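Resampling Irregular Time-Stamped Records Before Spectral Analysis
Student Project Report, Signal Processing Laboratory Course
Authors: Ilir Spahić and Kirsten Bisgaard

1. Background

Many low-cost data loggers do not record at a fixed rate. They write a value and a time stamp when the processor is free, and the spacing between neighboring samples changes from one pair to the next. The standard discrete Fourier transform assumes equal spacing. If the time stamps are ignored and the values are treated as a regular series, peaks in the spectrum become wider and move away from their true frequencies.

The present project compared three ways of handling such records. The first was linear interpolation onto a regular grid. The second was cubic spline interpolation onto the same grid. The third was a least-squares periodogram, which works from the original time stamps and needs no grid at all. The work was carried out in February as part of the spring laboratory course.

2. Test data

Two kinds of data were used. The first was a synthetic record made of two sine waves, with a random offset added to each time stamp. The true frequencies were known in advance, so the error of each method could be measured directly. The synthetic record held 2,000 points.

The second was a record taken with a Tinness logger and saved as a two-column text file. After lines with repeated time stamps were removed, 1,435 points remained. The average rate was 200 samples per second, but single gaps were sometimes several times longer than the average spacing.

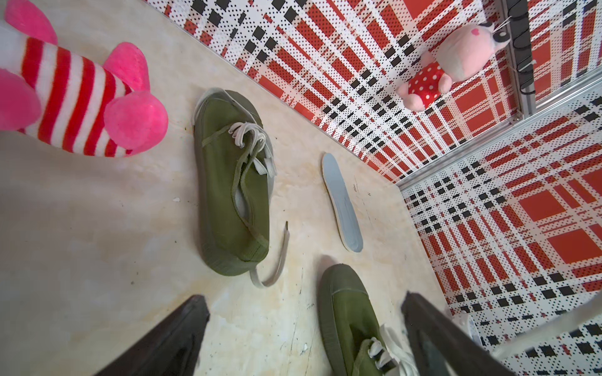
Figure 1. Canvas sneaker and striped plush toy.

3. Procedure

All processing was done in Drotilska, the analysis package used throughout the course. The raw file was loaded into two waves, one for time and one for value. A short function checked that the time wave increased at every point and stopped with an error message if it did not. The mean of the value wave was then subtracted.

For the two interpolation methods, the grid spacing was set to the median of the time differences. The median was preferred to the mean, which was pulled upward by the long gaps. A Hann window was applied after interpolation and before the transform. We at first applied the window before interpolation, which gave slightly different peak heights for the spline, and those early results were discarded.

The least-squares periodogram was written from the formulas in the course notes. At each trial frequency a sine and a cosine are fitted to the data, and the power is found from the two coefficients. The first version used a loop within a loop and was slow. Dr. Ivanov suggested computing all the cosine terms for one trial frequency in a single wave assignment.

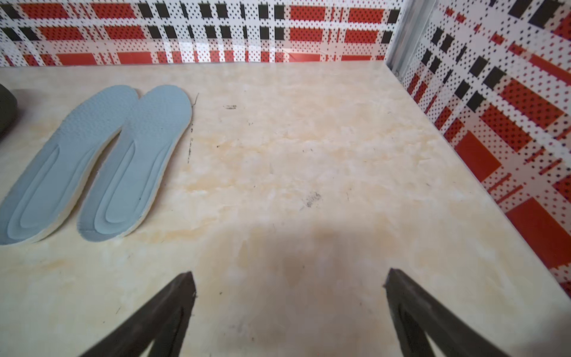
This change made the function fast enough to run on the full record without breaking it into sections. It also made the code easier to check, as each intermediate wave could be displayed in a table and compared with a hand calculation for the first few points.

4. Results

For the synthetic record, all three methods located the lower frequency correctly to within one frequency bin. The differences appeared at the upper frequency. Linear interpolation reduced the height of the upper peak noticeably, as expected from a method that cuts the corners off a fast wave. The spline kept more of the height but produced small false peaks next to it. The periodogram gave the peak height closest to the known value.

For the logger record, the true spectrum was not known, and only agreement between methods could be judged. The three spectra were in good agreement below the sixth harmonic. Above it, the two interpolated spectra fell off and the periodogram stayed level. We believe that the level part is mostly noise — the record was too short to settle the question.

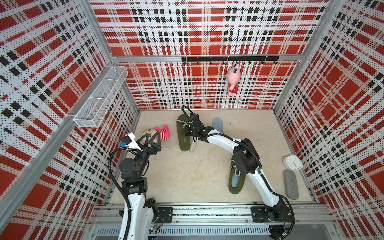 Figure 2. Two robot arms in an enclosure with plaid walls.

5. Sources of error

The time stamps were taken as exact. In practice the logger clock has limited resolution, and the stamps are rounded to the nearest tick. We did not model this rounding. The spline routine is also sensitive to long gaps, where it can swing well beyond the range of the nearby data. A limit of 6 times the median spacing was set, and any longer gap was marked and left out of the spline fit.

6. Further work

The comparison should be repeated with a longer record and with a known test tone fed to the logger input. The Clalleck function library contains a faster periodogram routine, but it requires a newer version of the package than the one installed in the teaching laboratory. The procedure file and the synthetic record have been placed in the course folder along with the plotting macros.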